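Progress report to Hongate: Plustport handset refurbishment and lending, second period
Prepared by Selma Todorova, Nillside

Work covered

The grant pays for used phones to be collected, tested, repaired where that makes sense, and lent to people on job training courses in the county. In this period we took in 812 handsets. Most came from two office clear-outs. The rest came through the drop boxes at the library and the bus station.

Intake testing is now done in one pass. Each phone is charged, wiped, checked for a carrier lock, and put through the battery test before anyone opens it. In the first period we did the battery test last, and a good deal of repair time went into phones that were later sent for recycling.

Batteries

Battery wear is still the main reason a phone fails. We set the cutoff at a full working day of light use: calls, messages, maps and a course app. Phones under the cutoff get a new battery if the part costs less than 20 dollars and the back can be removed without heat. Glued models go to Velimir Trajkovski's bench, where he decides case by case.

We changed parts supplier in November. The cells from De Bruijn arrive with their test sheets, and returns have dropped. The price is slightly higher per unit and we have moved money from the shipping line to cover it. That change was approved by Benedicta Ametepe at the last call and appears in the attached budget. 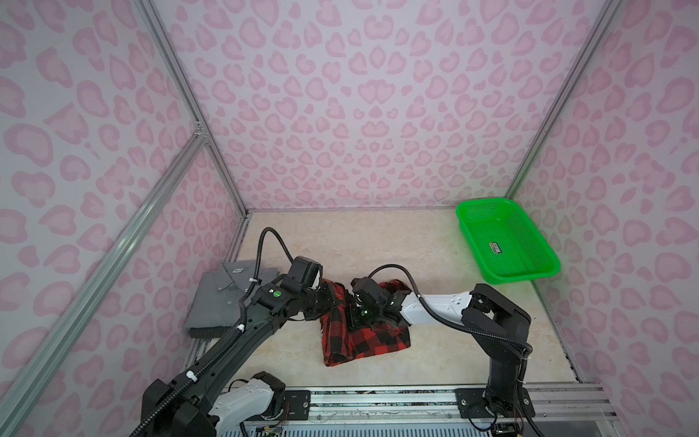
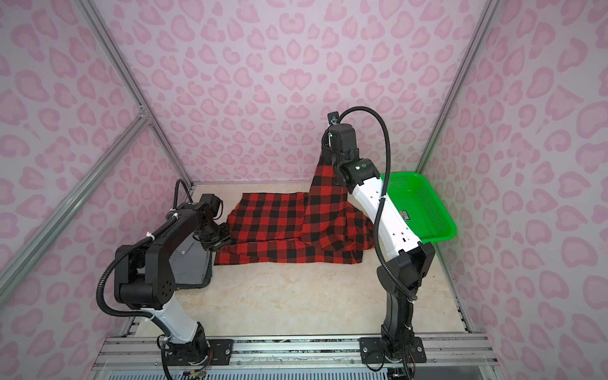
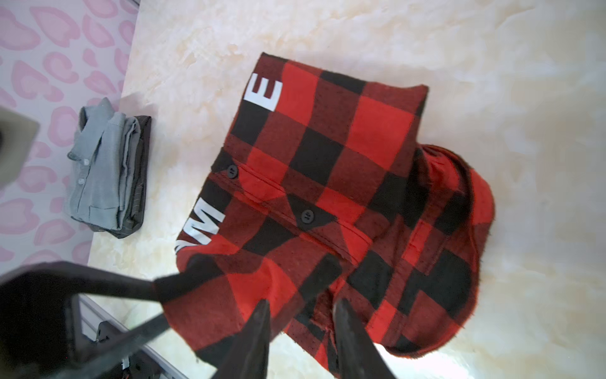
Checked shirt with two black buttons on the placket.

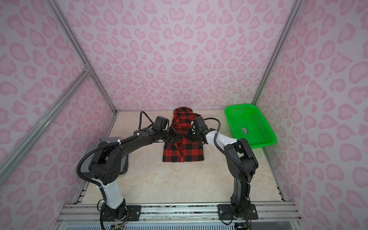 Software

Older phones are the harder problem. A phone may have a good screen and a sound battery and still be stuck on a system version that the course app no longer supports. We sorted the stock into three groups: phones that still get security updates, phones that do not but still run the app, and phones that do neither. Only the first group is lent out. The second group is held for use inside the training rooms, on our own network and without personal accounts. The third group is stripped for parts.

Blagoje Živković wrote the setup script that loads the app, the contact list and the help page. It works on every model in the first group except one, which drops the Wi-Fi settings after the restart. Those phones are set up by hand for now. He expects to have a fix before the next intake, but we have not counted on it in the schedule.

Lending

Loans run for the length of the course plus two weeks. Agnes Pringle handles the desk, which is open until 6:30 p.m. on course days. The most common question there is about moving a number from an old phone, so we added a one-page guide to the box. Cracked screens are the most common damage. We now fit a plain screen protector before a phone leaves the building.

Problems and delays

The storage cabinet with built-in charging was delivered with the wrong power supply. It took 19 days to get the right one, and during that time phones were charged on the benches in batches. Loans were not held up, but intake slowed down.

We also underestimated the time needed to clear account locks. Where the earlier owner cannot be reached, the phone is of no use to us except for parts. The drop boxes now carry a notice asking people to sign out first, with the steps for the two main systems.

Next period

The intake target is 1000 handsets. We will run the battery test again on phones coming back from loan, so that we can report on wear over a full course. We ask Hongate to confirm whether unspent shipping money may be carried over, and whether tablets can be accepted under the current terms. We have been offered a small lot and have not yet replied to the donor.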